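Let people see the dull part

Last October I went to an open day at Stadden, where Iletti builds software for kitchen robots. The day was meant for care homes and small hotels. I run the kitchen in a care home with 30 residents, so I was the sort of visitor they wanted. I came away thinking that the firm had shown the wrong things first.

The morning was a talk by Napaporn Kongkaew, who leads the training work. She is a clear speaker, but most of her talk was film of finished jobs, with music. Plates went into racks and doors closed. I have sat through plenty of sales films and I know how little they tell me about an evening shift.

After lunch she opened the simulator, and the day improved. Before any task is tried on a real machine it is run 3000 times in a computer-made kitchen. We sat and watched one of these tasks, with a sponge and a bowl, seen from just behind the gripper.

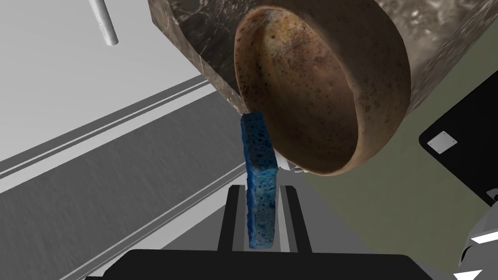 The simulated kitchen, with the blue sponge between the gripper's fingers and the brown bowl beside it.

It was slow, and several people went to get coffee. I stayed. In 15 minutes I learned more about what such a machine finds hard than I had all morning. A sponge is soft and a bowl is curved, and my staff deal with both without a thought. A programmer has to think about where each finger goes.

Jintana Khunthong, who manages a hotel kitchen, asked how many of the runs had failed. The answer was a while coming, and it was given as a share of all tasks together. I think she deserved a plain number for the one we were watching. A buyer needs to know how often someone will have to step in – and who that someone will be at seven in the evening.

I am not against these machines. Washing up is hard on the hands and I struggle to fill the job. But I would ask Iletti, and other firms that hold days like this, to drop the music and give the simulator the whole morning, failed runs included. Five of us were still in the room at the end, and all five had questions left.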